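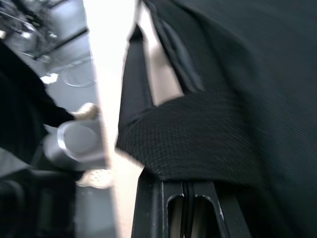
Sturkum 4 review: a character picker that finally searches properly

By Roland Bunting

Sturkum is a desktop utility for finding, inspecting and inserting characters. Press a hotkey, type part of a name, press Enter, and the character goes into whatever window had focus. Vodden, the developer, has sold it for years to translators, typesetters and people who write documentation. Version 4 came out in August and replaces the search engine, the preview pane and the file format used for collections.

I used it for all my writing work through most of a month, on a laptop with the built-in display and on a desktop with a second monitor. Settings were left at their defaults except where noted.

Installation and first run

The installer is small and asks for administrator rights only if you want the app available to every account on the machine. A single-user install puts everything in your home folder. On first run Sturkum builds an index of your installed fonts. This took long enough on the desktop that I went and did something else. Later launches only check for changes, and the delay is not noticeable.

Upgrading from version 3 keeps your recent characters and hotkeys. Collections are converted to the new format, and the old files are moved to a folder called "previous" without being deleted. Version 3 can't open the new files, so if you share collections with colleagues, everyone has to move at the same time.

Search

The old search matched the start of the official character name and not much else. If you did not know that the character you wanted was a "solidus" you would not find it by typing "slash" unless somebody had added a keyword. The new engine matches any word in the name, plus a list of aliases, plus the code point in either hex or decimal. Typing "arrow left double" and "double left arrow" now give the same list in the same order.

Results are ranked by match quality first and by your own use second. After a few days the characters I insert most were on the top row before I had finished typing. You can turn the learning off, or reset it, under Search > Ranking. I would like a way to pin a single result, which is missing.

Misspellings are handled up to a point. "Elipsis" finds the ellipsis. "Umlat" finds nothing, although "diaeresis" spelled almost any way does. The alias list is a plain text file, and you can add to it. My additions survived a minor update.

Emoji are treated as ordinary search results, which is the right decision. Skin tone and other variants are folded under one entry and open with the right arrow key. Sequences made of several code points are inserted whole and show up as a single item in the history. In version 3 they were sometimes split if the target program was slow to accept input, and I could not reproduce that here.

Preview pane

Select a character and the pane on the right shows it in the current font at a large size. Under it are the name, the code point, the UTF-8 and UTF-16 bytes, and the list of installed fonts that contain the glyph. Each field can be copied with a click. The byte fields copy with or without spaces depending on a setting that I had trouble finding; it is under Clipboard, not Preview.

The font list is the most useful part for me. Choose a font in the list and the preview redraws with that font, with no fallback. If the glyph is missing you get an empty box and a plain note saying so. Many pickers quietly substitute another font at this stage, and you only learn of it when the file reaches someone else.

Compare mode shows the same character in several fonts side by side. It is limited to 20 fonts at a time. That is enough for checking a body face against its alternatives, but a type designer would probably want more. Color fonts are drawn in color in the main preview and in outline in compare mode. The help file describes this as intended. 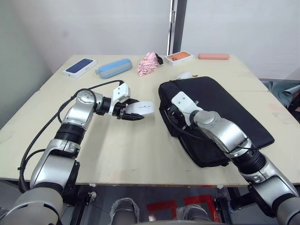
White mouse and black laptop bag.

Keyboard and mouse use

Everything in the main window can be reached from the keyboard. The focus ring is visible in both the light and dark themes, and the tab order follows the layout. The preferences window is less tidy: two of the drop-down menus are skipped by Tab and need a mouse.

With a mouse the grid scrolls smoothly, but the hit area of each cell is smaller than the cell itself. Clicks near the border do nothing. At 100 percent display scaling I missed often enough to find it annoying. With larger scaling the problem mostly goes away. Dragging a character out of the grid into a document works in most of the programs I tried and does nothing in terminal windows, where the hotkey route works fine.

The global hotkey can be set to nearly any combination. Sturkum warns you if the system already uses it. It does not warn you about conflicts with other applications, and the default combination collided with a command in my text editor.

Collections

A collection is a named group of characters with optional notes. The limit per collection is now 1,000 entries, which should cover anything short of a full script. The new format is readable JSON, one entry per line, and it behaves well under version control. Diffs are clean and merges have given me no trouble.

Import accepts plain text, CSV and the collection files from Lindsay, the other paid picker in this price range. My Lindsay files came across with notes intact but lost their custom sort order. Export to CSV quotes every field, including the empty ones.

Sync is through any shared folder you choose. There is no account and no server. If two machines change the same collection, Sturkum keeps both copies and adds the machine name to the second. You merge by hand.
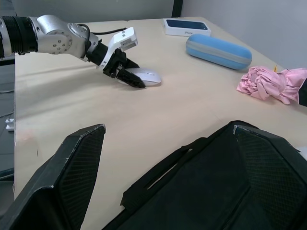 White mouse on a pale tabletop.

Stability

One crash, on a Friday afternoon, when I disconnected the second monitor with compare mode open. The app reopened with the same character selected. I sent the report to Vodden and got a reply asking for the log file, which is easy to find from the Help menu.

Memory use climbs while you browse large fonts and falls again when the window is hidden. Leaving the app running in the background had no effect on battery life that I could separate from normal variation.

One rendering fault to note: text in Nutby, a free display face with deep descenders, is clipped at the bottom of the grid cells. The large preview draws it correctly.

Compared with Lindsay

Lindsay opens faster and has a better grid. Its search is closer to what Sturkum had in version 3, and it does not show which fonts contain a glyph. For casual emoji use the picker supplied with your operating system is adequate, and neither product is worth paying for. For mixed-script work, or for any job where you have to know which font a character is coming from, Sturkum is the better tool.

Pros
Search matches words in any order, aliases and code points
Preview with fallback turned off
Collections in a readable text format
No account needed for sync

Cons
Small hit area in the character grid
No pinned results
Custom sort order lost on Lindsay import
Preferences window not fully usable from the keyboard

Verdict

Recommended as an upgrade for current users once everyone who shares their collections is ready to switch. New users should try the demo first and change the default hotkey before doing anything else. The demo has every feature except export.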